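Workshop Tips: Recording Examples for a Learning Arm Without Wasting Your Afternoon

People keep telling me you just show the arm what to do a few times and it picks it up. I've had my doubts since May, and I still have them. If you're going to record examples anyway, these habits have cost me the least grief.

1. Pick one job and write it in one sentence
"Work on the computer" is useless. "Take the drive out of its fixture and put it in the bay" is a job. If two people in the shop would do it differently, settle that first. Arif Sivakumar and I didn't, and we threw out 44 recordings.

2. Save the flubs, but label them
The Norkau folks say any data is good data. I don't buy it. A dropped part followed by a clean recovery is worth keeping. Ten seconds of dithering over a latch probably isn't. Put them in separate folders and decide later.

3. Look at every camera before you trust the count
Our Broltham log said 2,113 clips at one point, and it looked great on paper. Then I sat down and watched some. Go through the wrist view and the fixed view both. What's plain in one can be hidden behind the fingers in the other. 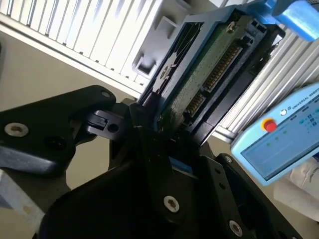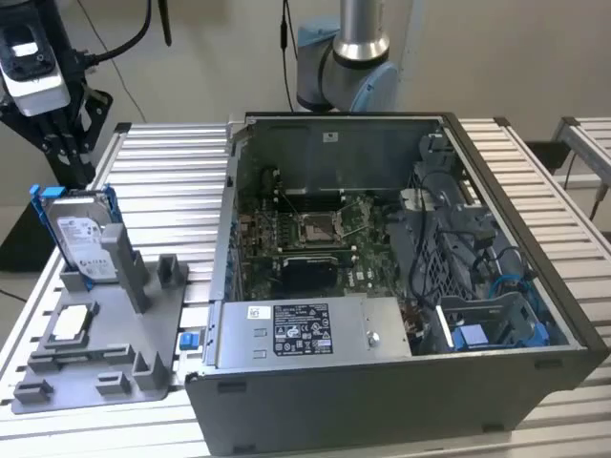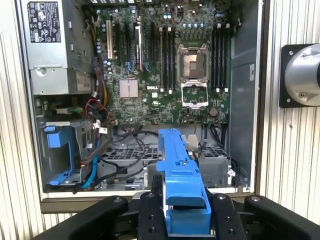 Hard drive in the fingers, the bench from the fixed camera, and a blue bracket held up at the open case.

4. Change one thing at a time
Shift the case a little, record a batch, shift it again. Move the case, the lamp and the fixture all at once and you won't know which one threw it off. Tape marks on the bench help.

5. Quit when you're tired
My limit is 24 good runs. After that I get sloppy on the controls, and the arm learns sloppy from me.

6. Test on a part it hasn't met
A demo on the same drive in the same spot proves very little. Swap in a different one and try it cold before you let anybody tell you it's ready for the shop.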